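October 2018

Laundry day, which in this house means laundry evening and most likely laundry night. I have a cup of tea and two baskets and my feet are up on a third basket, which is empty, thank goodness. I meant to do all this on Sunday. Then it was Monday, and you know how that goes.

Let me put down what got done first so I feel better. Sheets, both beds. The towels (all of them, even the scratchy beach ones that have been on the basement shelf since July). Two loads of darks. I did the whole sock drawer too, tipped it out on the bed and matched what I could, and the leftovers went into a bread bag to be dealt with by some future me who has more patience. The bread bag is on top of the dresser. I give it until Christmas.

What didn't get done is the gray pile. I don't know how we ended up with so much gray! I opened the closet tonight and it was like looking into a rain cloud. Light gray, medium gray, the charcoal stuff that sheds on everything. When I was in college I had a yellow raincoat and a pair of red corduroys and I thought I was going to be that kind of person forever.

Cameron Kinnear called in the middle of folding to ask if we still want the folding chairs for Saturday, and I said yes, and then we talked for so long that the dryer buzzed twice and I had to run it again to get the wrinkles out. So Cameron owes me one dryer cycle. He's painting the back hallway and can't decide between a white called Rarkow and a white called Zelterard, and he read me the backs of both sample cards over the phone. I said Rarkow. I couldn't tell you why, it just sounded like it would hide fingerprints better. He's probably going to pick the other one.

Now, pockets. I am writing this down so I'll remember it: CHECK THE POCKETS. Every single one, the little slanty ones too. Last week I washed a receipt from Olszewski (the hardware place, for the hinge I was going to return) and it came out as confetti all over the navy sweater. I picked at it with tape for most of a TV show. The hinge is still in the bag by the door, and without the receipt I guess we own a hinge now. It was $7 so I'm not going to lie awake over it, but still.

Tonight's pocket haul: a pencil stub, a cough drop, 76 cents, and the claim ticket from the shoe repair -- number 164, which I've been looking for since the weather turned! I had turned the car upside down for that ticket. My brown boots have been sitting over there all this time and I've been walking around in the ones with the bad heel. So tomorrow at lunch I'm going straight over, and I've put the ticket in my wallet behind my license where even I can't lose it.

The cough drop was still in its wrapper, for the record. I ate it.

I did try that folding method Mom swears by, the one where you fold everything in thirds and stand it up in the drawer like files. It looks gorgeous for shirts. For pants I'm not convinced. Anything thick wants to fall over, and once one goes the whole row leans on its neighbor and you're back where you started. I did the T-shirts that way and everything else went in flat like always, and I can live with a half-gorgeous dresser. She'll open the drawers when she visits, she always does, and she'll open the top one first, so that's where I put the T-shirts.

The other thing I did was pull out things to give away. I have been saying I'd do this since we moved in. I got one grocery bag full and then got sentimental over the green cardigan with the stretched-out elbows and put it back. Also put back: the Pustia sweatshirt from the trip. It's too small and the letters are peeling off (it says PUST now, more or less), but we bought it on the day it poured and we were so cold we would have bought anything, and we sat in that bakery steaming like two dumplings. You can't put that in a grocery bag. Or I can't, anyway.

So the bag is in the trunk and it's going tomorrow too, on the way to the boots. If I leave it in the trunk until spring like the last one I'm not allowed to buy any more sweaters.

I checked the old step counter for fun when I sat down and it says 1,017 since supper, and that's all up and down the basement stairs with a basket on my hip. My knees could have told you the same thing. I keep thinking it would be nice to have the washer upstairs, and then I think about water coming through the ceiling and I feel fonder of the basement.

OK, the tea's gone cold. There's still the gray pile to sort, light from dark, and a couple of things that want mending before they go back on a hanger. The gray thread is in the tin with the buttons, I think, or it's in the kitchen drawer with the batteries. I'm going to look in the tin and if it's not there I'm going to bed.

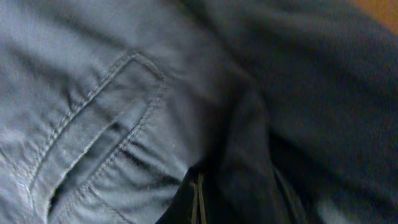
More gray. At least the stitching on the pocket is pretty.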